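Kunex Tea Set for Two: User Guide

Section 2. Setting the table and serving

Before you start

Read this section completely before the first use. The set has two cups, two saucers, one small teapot and one larger round saucer for the teapot. Please keep the packaging until you have checked all the parts.

Choose a flat and stable table. Wipe the surface with a soft cloth and let it dry. Small crumbs under a saucer can make it rock, and they can scratch the glaze.

2.1 Placing the cups and the teapot

1. Put the two cup saucers side by side, with the rims close together.

2. Set one cup on each saucer. Turn both handles to the left. If your guest is left-handed or sits across from you, you may turn the handle as the guest prefers.

3. Put the larger saucer to the right of the cups and leave free space between them. The teapot stands on this saucer.

4. Hold the teapot straight when you lower it. Do not slide it on the saucer.

Note: The teapot holds 185 ml when it is filled to the mark inside. Do not fill it above this mark.

5. Pour slowly, first into one cup and then into the other. If you take sugar, stir gently with a thin stick and do not press it against the bottom of the cup.

Two cups, side by side on a white table:

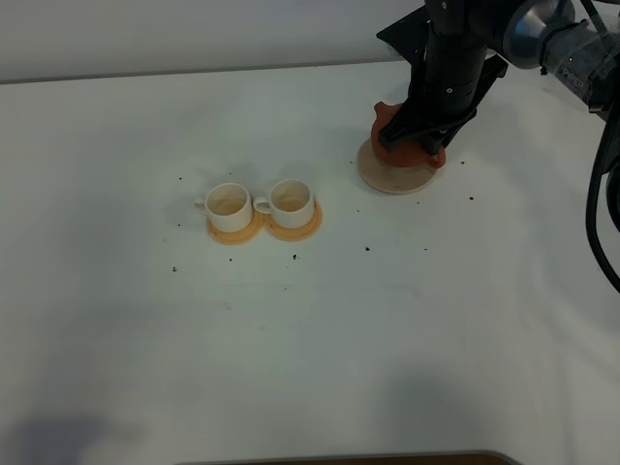
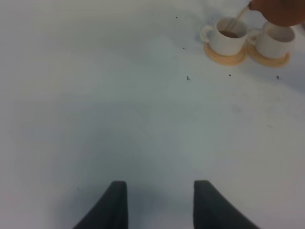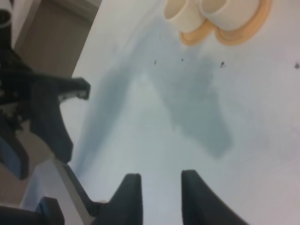

2.2 After serving

1. Empty the cups and the teapot soon after use. Tea which stays overnight leaves a light brown stain.

2. Wash all parts by hand with warm water and a mild soap. For an old stain, use a paste of baking soda and water, then rinse two times.

3. Dry the saucers on both sides before you stack them.

Caution: Do not put the hot teapot into cold water. The sudden change of temperature can crack it.

Caution: Do not carry the teapot by the spout.

Replacement cups and saucers can be ordered from Brurnodier. Please give the part number 38 for a cup and 179 for a saucer.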